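Nernora – the motion planning and replay tool for two-armed mobile robots

Version 3, page last updated 2/7/21

I started writing Nernora when I got fed up with two programs that wouldn't talk to each other. One planned the arm motion, the other drew the robot, and neither of them had a clue where the wall was. So this is a planner and a simulator in one download, sharing one copy of the room, and it's the thing I use every working day (and quite a few evenings, if my inbox is anything to go by).

If you're new, the short version goes like this. You load a robot, you load a room, you tell Nernora which hand should go where, and it works out how to get there without putting an elbow through the furniture. Then you watch it, fiddle with it, and export the joint path to whatever controller you run. Both arms and the base can be planned together or one at a time. I'd start with one at a time, it's much easier to see what you've done wrong!

What's in the box

The planner itself, which we call Cordeiro. It's a sampling planner with a smoothing pass on top, and you can turn the smoothing off if you want to see the raw path. I leave it on. The raw paths are ugly – perfectly legal, but they look like somebody swatting a fly.

The room editor. Walls, floors, cupboards with drawers and doors that open, small loose things to go on top. You can pick a different brick colour for each wall, and yes, I've had emails asking why on earth anybody needs that. Try working out which wall a hand is facing when every surface in the room is the same beige and you'll see the point.

The camera views. Every robot model can have a view from the head and one from each wrist, and they're drawn from the same room data the collision checker uses. If the wrist view shows bricks, the planner knows about bricks. You can save pictures from any of them as you go.

The replay panel, for scrubbing back and forth through a run. I use this more than everything else put together.

About corners

I get more support mail about corners than anything else, so they deserve a bit of space. A two-armed robot is a wide thing, a corner is a narrow thing, and if you've tucked a cabinet in there then there isn't much left for the hands to work with. Cordeiro will often find a path that's fine as far as collisions go but leaves the wrist pointing somewhere daft. The path checker won't complain, because it isn't a collision. The camera views are how you catch it, and my advice is to keep at least two of them open whenever you're working close to a wall.
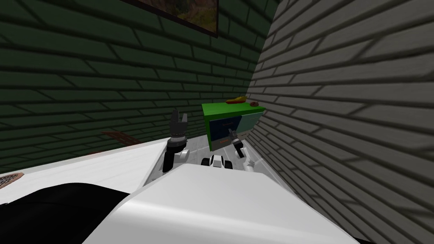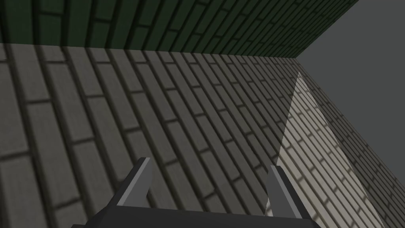 Two camera views from the same green and grey brick corner in Nernora; the cabinet with the bright green top shows in the first.

Take a view with nothing but wall in it. You might think it's a waste of screen, but it tells you straight away which way that gripper is facing, and it's a good spot to check your lighting too. If you're training any sort of vision model on saved views, a hard edge between lit and shaded bricks will trip it up sooner or later, and I'd much rather find that out in Nernora than on the real machine. The light can be moved while a replay is paused. Drag it, save a few versions, carry on.

There's also a setting called wrist preference, under Planning. It's off when you install. Turn it on and the planner will favour paths that keep the target in the wrist view, at the cost of some speed. On my own corner test, which has 517 start positions, it's slower on every single one and I still wouldn't go back.

What you'll need

A desktop or a decent laptop with a proper graphics card. It'll run without one, but the camera views get jerky and you'll lose patience. The full install is 736 MB, and most of that is room models, so you can leave those out if you make your own. Linux and Windows both work. I don't have a Mac version and I'm not going to promise one.

Robot models come in as ordinary description files. If yours loads but the arms are back to front (it happens a lot), there's a flip button in the import window, so please try that before writing in.

Working with other tools

Paths export as plain text or straight into Trarkimora, if that's what drives your controller. The Trarkimora link was rewritten in May and now carries gripper opening along with the joint positions, so you no longer have to line the two up by hand. That was a horrible job and I'm glad to see the back of it.

Price and licence

A single seat is £2,197, paid once, with updates for as long as version 3 is going. Teaching labs can have it free for coursework – write to us from your college address. Nernora is sold and supported by Husteo, so invoices will have that name at the top.

The trial has everything switched on except export. Grab it from the downloads page, open the corner room, and have a go at getting the right hand to the drawer.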